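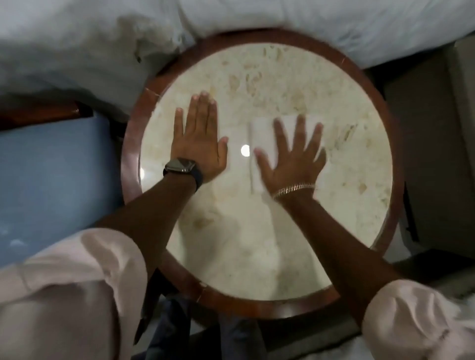 Home Posts Archive About Search this blog Go

Moving to Tonley, month two

The flat in Tonley came part furnished, and I have stopped apologising to visitors for it. Rent is 1,308 a month including water. The 42 bus stops outside and takes nearly half an hour to get to work, longer if it rains.

I sold my own sofa before the move and don't miss it. The bed went too. I kept the books, the kettle and the good lamp.
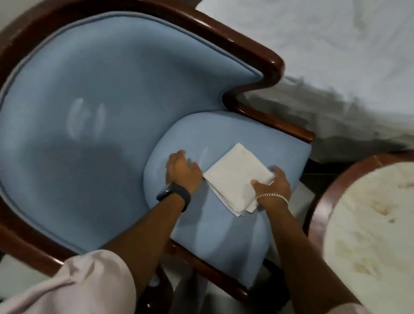
The blue armchair.

The boiler was serviced in June and is fine. The bins are less simple. Recycling has to be out by 7 and glass goes to the bank behind the Wedetti bakery, which also does a decent cheese roll. Next job is curtains for the bedroom.

Contact | Copyright Nenetti Notes | Back to top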